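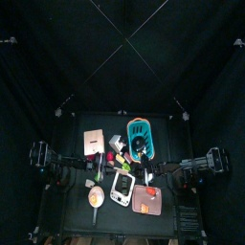 Could you please sell it with somewhere to put it all, a customer wrote to us in August, and could that somewhere not be another cardboard box, because the last one lasted until lunch.

Fair enough! We make play food and little kitchens at Panero, and I'm happy to say that the new Pesar play kitchen set goes on sale this Tuesday with a basket included. It's the teal plastic one with the orange rim and the slots down the sides, and it's big enough for a real tidy-up at the end of the day (lids included, if they go in first).

I should explain how we got here. Over the summer we asked families who own our older set what they'd change, and 274 of them wrote back. I read every one of those notes at my kitchen table with a pot of coffee. I was expecting to hear about paint colors. What I got was page after page about toast under the couch, lids in the dog bed and one tomato that spent a winter in a snow boot. People love the food. They're just tired of stepping on it.

So the Pesar set has 44 pieces, and everything in it is meant to go home to the basket. There's a small white toaster, a wooden cutting board in a soft pinky beige, cookware with a black lid that has a nice little knob for short fingers, and of course the food, which is the part my own kids go straight for. We kept the cutting board plain on purpose. Children put everything on it, from pretend breakfast to stickers, and a busy printed board just gets in the way.

The basket itself came from Ivanyshyn, a housewares maker we've wanted to work with for years. I first saw it holding clothespins at their showroom and asked if I could borrow it for a weekend. I'm afraid I never gave it back. The slots let you see what's in there without dumping it all on the rug, and crumbs from the real crackers (there are always real crackers) shake right out.

A few words on cleaning up, as so many of you asked. What works in my house is calling it closing time. The restaurant closes, the big flat things go in first, then the toaster, and the food gets tossed on top by whoever is the chef that day. It takes one song. Some nights it takes two songs and a bribe. Wipe the pieces with a damp cloth when they get sticky and let the board dry standing up.

The Pesar set will be at all 6 Hasach toy stores and in our own web shop, and it's recommended for ages 4 and up. Already have the older set? You can buy the basket by itself, and yes, the old pieces fit in it. I tried mine, including the tomato with the bite out of it.

Hasach is putting out a play table in each store on Tuesday from 10 a.m. until closing, so bring the kids and let them cook. I'll be at the downtown store in the morning with my apron on, and I'd love to hear what you think we should make next. Soup keeps coming up.

Stores and reporters who'd like a sample set or a price sheet can write to the press desk at Panero through the contact page on our website.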